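# Chapter 7: Gripping a Cable by Its Plug End

A network cable is harder for a robot to handle than a block or a cup. The jacket bends and the plug is small. A home build that can pick one up and hold it straight has solved most of the problems covered in Part Two.

The project in this chapter is the Pimentel arm, put together in the shared workshop at Sendiscombe. It uses a Clirix controller and a two-finger gripper. The parts list runs to 157 items, most of them screws. Before you start, you should have finished the wiring exercise in Chapter 6 and have a bench with room on all sides of the arm.

We begin with the fingers. Flat fingers let a round cable roll, so the inner edges need teeth or a rough pad. Close them just under the plug, and keep the clear plastic head free.
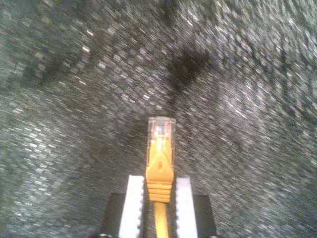
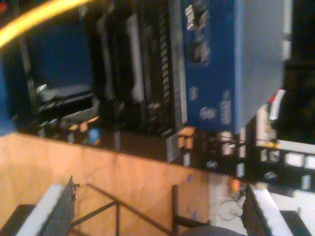
Set the closing force low for the first trials. Raise it in small steps until the cable no longer slides when you tug it by hand. Write down the setting, the finger opening and the angle of the plug for each trial. On the Pimentel arm the force setting ended up at 171 on a scale that goes to 3000.

Section 7.1 deals with mounting the fingers square to each other. Section 7.2 covers the approach path, and Section 7.3 returns to the Pitier test log from Chapter 4.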